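# Things people ask me about the Vivton swap shelf

I set the shelf up in January with two boxes of my own paperbacks and it's got a bit out of hand since (over 200 books now!). I get the same few questions by email, so I've put my replies on one page. 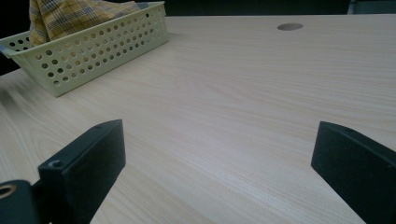
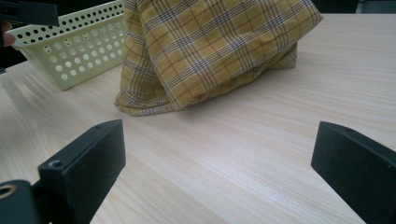

**When can I come and swap?**

Any time the hall is open, which is usually 8 in the morning until the evening classes finish. If the front door's shut, try the one on the Grudside Lane end – it sticks, so give it a good shove.

**Do I have to bring a book to take one?**

No, take what you like. I'd love it if something came back eventually, even if it's a different book, but I'm not keeping a list.

**What won't you take?**

Encyclopaedias, old computer manuals and anything that smells of damp. I'm also full up on cookery books until I can squeeze in another bookcase. Jigsaws are fine if you've checked all the pieces are there, and please do check, as I spent most of one wet weekend on a 300-piece harbour with no sky.

**Can I reserve something?**

Sort of. Email me the title and I'll put it behind the counter with your name on a slip. It stays there for 2 weeks and then goes back out with the rest.

**Have you got anything for children?**

Loads! Picture books are on the bottom shelf so small people can reach them, and the chapter books are just above. I'm short of anything for ages ten and up, so if yours have moved on from theirs I'd be very glad of them.

**Why are some books marked with a blue dot?**

Those are large print. I used to keep them separately but they kept wandering off into the crime section.

**Where do the leftovers go?**

Whatever hasn't shifted by the end of summer goes to the Zirow charity shop. I drive it over myself, a boot-load at a time, and I usually come home with a couple of new ones for the shelf.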